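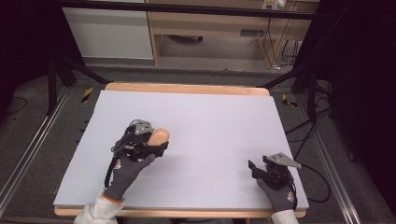 December 24, 2023

I finished moving the household backups off the old Drirnik box in July and meant to write it up then. The notes sat in a text file until this week, so some of the version details are stale.

The starting point was a two-bay unit with 657 GB in use, most of it photos and scanned paperwork. The scans came from my aunt's house in Milside and had been copied in at least three times under different folder names. Before moving anything I ran a hash over every file and sorted the output. That gave 1,957 duplicate files, which I deleted by script after checking a few dozen by hand. The script kept the copy with the oldest modified date. In hindsight I would keep the one with the shortest path, because the old dates were often wrong — the box had lost its clock battery at some point and stamped a whole run of files as January 1970.

The copy itself was plain rsync over a wired connection, with checksums turned on for the second pass. The first pass stopped twice on file names containing a colon. I renamed those, 116 in all, and kept a list of old and new names in the root of the archive. The second pass found no mismatches.

Layout on the new disk is by year, then by source. I tried sorting by subject first and gave up after an evening. A letter from the Kuzmenko clinic about an insurance claim can reasonably go in three places, and search handles it better than I do.

Zlata Zhuravel wrote in after my last post to ask why I don't use snapshots. I do now. They run nightly, with daily ones kept for a month and monthly ones for a year. They don't replace the second disk, which lives at my brother's place in Idow and gets swapped when I visit.

Restore test: I pulled back one folder of 355 files to a blank laptop and compared hashes. All matched. I plan to repeat this twice a year with a different folder.

Still open is the mail archive. It's in an old mbox format, and the converter I used drops attachments with non-ASCII names. The original file stays where it is until I find a better one.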